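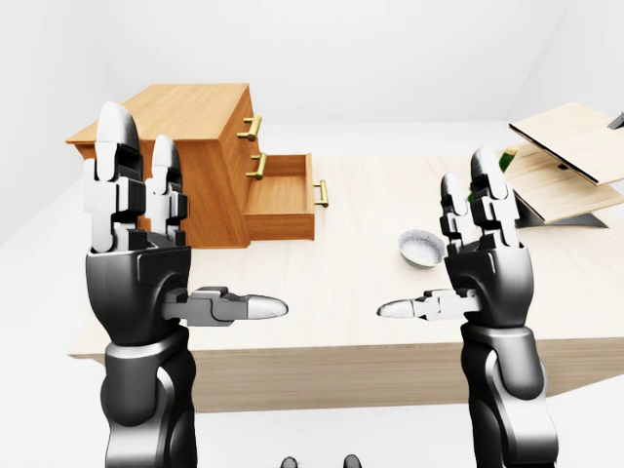
Robotics club: simulation track, February

The Draltton student team has moved its two-arm work into simulation for the rest of the term. The task is the one set for the Kalix round: a small chest of drawers, a bowl, and two arms that have to share one tabletop. Each entry gets 200 scored trials with start positions drawn at random.

The current controller was trained on 437 demonstrations recorded by members over the winter. Another batch is planned, with a target of 1000 before the entry deadline. Recordings with dropped frames are thrown out by script, so please check the log before you leave the station.

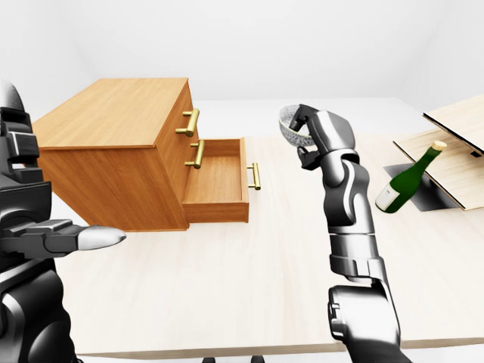 Coordination remains the weak point. The left arm handles the drawer and the right arm handles the bowl, and the two policies still run on separate clocks – a merged version is on the Zemia branch but has not passed review. Grasp code is frozen until it does. Drawer friction settings now live in the shared config file; do not edit local copies.

Training runs on the Gu server are capped at 2000 steps during lab hours. Longer jobs go in the overnight queue. The next work session is Saturday at 10 a.m., and new members should have the simulator installed beforehand.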